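工房の小ワザ帖 腕一本、引き出し一段の面倒をみる

スチュダーノの工房には、引き出しを開けるだけのロボットアームがある。開けて、閉めて、また開ける。中身は入っていない。来客に「何に使うんですか」と聞かれるたび、引き出しの耐久を見ているとか、動作の学習用だとか、その日の気分で答えている。どちらも嘘ではない。

この一台を一年ほど世話してきて、たまったメモを並べておく。順番に深い意味はない。困ったところから読んでもらえればいい。

据え付けは台から

アームの調子が悪いという相談の半分は、台の調子が悪いという相談である。うちもそうだった。制御の設定を二晩いじったあげく、テーブルの脚のアジャスターが一本浮いているのを見つけた。二晩は返ってこない。

・天板を手のひらで四方から押す。コトッと鳴ったら、その日はプログラムに触らない。
・水準器は天板の中央と縁の近くで一回ずつ。丸テーブルは「どっち向きに傾いているか」を言葉にしにくいので、天板の裏に養生テープで時計の文字盤のように番号を貼っておくと喧嘩が減る。
・アームの台座とテーブルは床の上で別々に立てる。つないで一体にした方が丈夫そうに見えて、腕が振れるたびに家具まで付き合って揺れる。
・ボルトの増し締めは、締めた印をペンで一本引いておく。印がずれていたら緩んでいる。線を引いた本人しか読めない線は引かないこと。

家具は動く

引き出しの箱を天板に置いて、位置を測って、座標を入れる。ここまでは誰でもやる。問題は、引き出しを引くと箱ごとついてくることだ。空の木箱は思っているより軽い。

滑り止めシートを箱の四隅に敷くのが一番安い。全面に敷くと今度は微調整のときに箱が動かせず、持ち上げてドスンと置き直すことになり、測った意味がなくなる。上に重しを載せる手もあるが、背の高いものを載せると手首が回り込むときにぶつける。取っ手の立ったものは特に、取っ手の先までを高さと数えること。本体だけ測って「余裕あり」と書いたのは私である。メモはまだ壁に貼ってある。

箱の位置は、天板に鉛筆で角だけL字に印をつける。白い天板に油性ペンを使うと、三か月後にはどれが今の印か考古学になる。

まず画面の中で壊す

うちではイムロウという古いシミュレータを使って、新しい動きは必ず画面の中で一度走らせる。画面の中なら引き出しを突き破っても始末書がいらない。

画面の中のモデルは見栄えに凝らなくていい。凝るなら、動く部分の寸法に凝る。床の石目をきれいに貼り込むのに午後を丸ごと使い、引き出しのストロークを初期値のまま忘れた人がいる。床は実にみごとな仕上がりだった。

確認するのは次のあたり。

・引き出しの可動範囲。どこまで出たら止まるか。止まらない引き出しは、画面の中では宙に浮いたまま平然としている。
・摩擦。初期値だと氷の上の引き出しになりがち。実物を指で引いた感触と見比べて、渋めに振る。
・前板の上の隙間。指先を差し込むつもりなら、隙間と指先の厚みを両方測って入れる。
・手首の向き。指先が下を向いたまま届くか。届いても肘がどこにいるか。

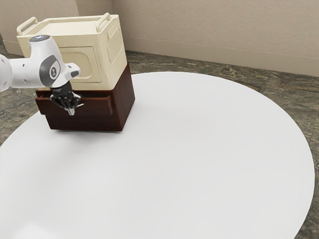
指先を前板に寄せるときは、最後の30ミリだけ速度を落とす。全部を遅くすると一周にやたら時間がかかり、見ている人間のほうが先に壊れる。うちでは手前で一拍置かせて、そこから前板へじわりと寄せている。この一拍を「お辞儀」と呼んでいたら、見学の学生が手順書にそのまま書き写していった。訂正の連絡はしていない。

開ける量も欲張らない。全開にすると箱が前のめりになる。少し出たところで一度止め、箱の角が鉛筆の印に載っているか目で見て、それから先へ進める。画面では一度も起きなかった前のめりが、現物では初日に起きた。

指先の手入れ

平行グリッパの指先は、包丁と同じで、毎日見ていると減りに気づかない。

・週の初めに指先を閉じて、後ろから懐中電灯を当てる。光の筋が上下で同じ太さなら合格。片方だけ太ければ、曲がったか減ったか、取り付けが緩んだか。たいてい三番目。
・木の前板を相手にすると、つやのある塗装が指先に移る。無水アルコールを布に含ませて拭く。布に含ませる、である。本体に吹きかけない。
・指先の角が立ってきたら細かい紙やすりで軽くなでる。削り粉は掃除機で吸う。エアで吹くと、粉は必ず関節の継ぎ目のほうへ飛んでいく。
・前板の、いつも当たる場所にマスキングテープを一枚貼っておく。跡を見れば当たりがずれてきたのが分かる。うちはこれで、図面より左に寄ったまま二週間動いていたのを発見した。

触る前には必ず電源を落とし、非常停止も押す。片方だけで手を入れる人は、指を十本とも使う仕事をしていない人だと思う。

外装と継ぎ目

白い外装は手あかが目立つ。目立つのは親切だと考えることにした。中性洗剤を薄めて固く絞った布で拭き、乾いた布で追いかける。継ぎ目の小さな穴に綿棒を突っ込みたくなるが、綿だけ残って抜けてくるのが落ちなので、柔らかい刷毛で払う程度にしておく。

関節のキャップは、用がなければ開けない。用があって開けたら、ねじは外した順に卵のパックへ。製氷皿でもいいが、以前それを冷凍庫に戻した人がいるため、うちでは禁止になっている。

記録は短く

600回で指先の点検、というのがうちの区切りだ。根拠はない。ケストモント棟の隣の部屋がその数でやっていて、まねをしたら向こうもよそのまねだった。ただ、区切りがあると点検はする。

帳面には回数と、失敗したときの様子をひとことだけ書く。「つかみ損ね」では後で役に立たない。「上に滑った」「左だけ当たった」くらいは書く。17番の失敗には「なんか変」とあって、いまだに何が変だったのか分からない。字は私の字である。

よくある症状

引っかけた瞬間に滑る
指先の高さを疑う前に、指先の汚れを見る。拭いて直れば儲けもの。

閉めるとき最後まで入らない
押す位置が端に寄ると、引き出しは斜めになって噛む。中央寄りを押す。レールにはろうそくを塗る。シリコンスプレーは天板まで滑るようにしてくれるので、箱が散歩を始める。

朝だけずれる
うちでは夕方に掃除した人が箱を拭き、拭いた勢いで押していた。鉛筆の印を確認するのを始業の手順に入れたら止まった。

画面では動くのに現物では動かない
座標の原点が台座の中心か、上面か、設定を見比べる。イトゥラ式の古い設定ファイルを引き継いだときは特にここ。86ミリ低いところを狙って、天板に丁寧にお辞儀をしていたことがある。

何もしていないのに壊れた
した人を探す。

読者からの追記

イバナ・パルマさんから。「滑り止めシートは、台所用の網目のものだと網の跡が天板に残ります。家具の脚用のフェルトとゴムが貼り合わせになったものを、ゴムを下にして使っています。逆に貼ると、たいへんよく滑ります」

試した。逆にも貼った。たいへんよく滑った。

次回はケーブルの取り回しと、結束バンドを切るときに中の線まで切らない方法について書く予定。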